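Deruvell two-arm station for small food kitchens
Product page, updated 2024-02-11

Deruvell is a table station with two robot arms for kitchens that prepare small portions by hand. Bjarnason builds it and Pirno handles the sale and the installation. The station works with soft pieces: cut fruit, dumplings, small items that go from a plate to a basket or from a basket to a plate. It is made for kitchens with 4 to 25 workers, where a full production line has no place. 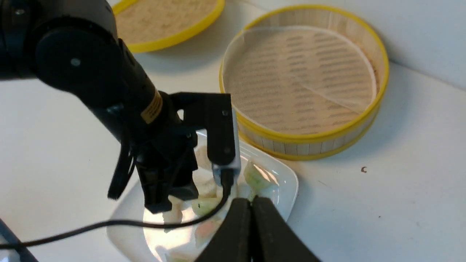 The first kitchen to use Deruvell every day was Trarnasow, which began in September. Before, each person at the filling table did the same movement for the whole shift, and many complained of pain in the wrist. Now the arms take part of the moving and the staff changes tasks every hour. The team starts new employees on easy practice with a few cut pieces on a white plate, because such pieces are different in shape and it is quickly learned which of them need a slower grip. The steamers stay on the same table, within reach of people and arms.

What changes for your staff

Folding, seasoning and tasting remain the work of your cooks. One person per shift becomes the station operator. The training for this takes seven days and no knowledge of programming is asked. The operator shows the movement by hand, the arms repeat it, and the operator corrects it until the result is good. We advise that you speak with the whole team before the order, and that the operator role goes from one person to another. At Trarnasow the working hours stayed the same after the installation.
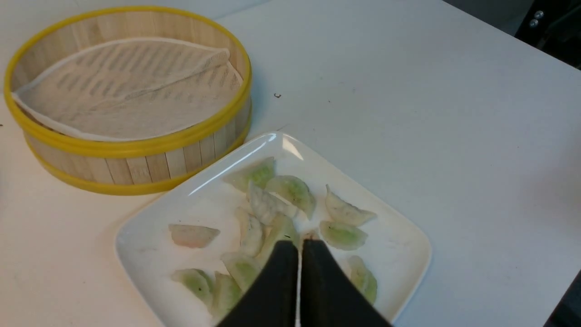

Steamed dumplings on the plate, with the bamboo steamer beside it.

Thin wrappers are the most difficult product for the station. They can tear if the fingers close too far, so the grip must be set again for each new recipe. Please plan time for it.

Technical information
Arms: two, with two-finger grippers
Weight of the station: 135 kg
Table: flat and smooth, supplied by the customer
Cleaning: finger parts are removed without tools

For a price and a visit to your kitchen, write to Pirno with the plan of your room and a list of your products.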